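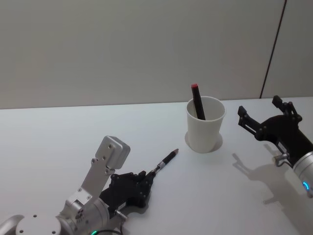 Ok thread on the pen cup task because people keep asking why the Mizuno cell was down all afternoon.

**1/** Short version: left hand stopped letting go. Grip force command went to zero, fingers stayed shut. No fault raised. Nothing in the Previa log except a heartbeat.

**2/** We got through 1254 cycles before the first one. Then 5 in a row. So not random, whatever the Gultum forum says.

**3/** The part I don't like – the supervisor thought the hand was open and started the retract anyway. Arm moves off with the pen still in it. Fine with a pen. Not fine with a blade or somebody's sleeve.

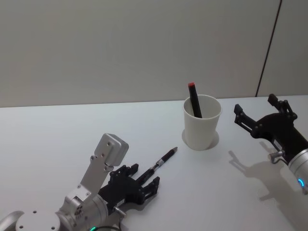
Left hand on the pen, right one open by the cup. Status lights are green and blue, for the record.

**4/** Found it around 4pm. Error 3777 gets swallowed by the Vidatetti driver if it lands inside the same 100 ms window as a release. Gone. No retry, no warnign.

**5/** Patch is ugly. Read finger position back after every release, no match = stop both arms. Slower cycle, dont care.

**6/** If you run the same driver pls check yours before you leave it going overnight. E-stop works fine btw, tested it on both sides.

**7/** Still need to know why the release stalls in the first place. Cable maybe? Swapping it tomorow, will post the log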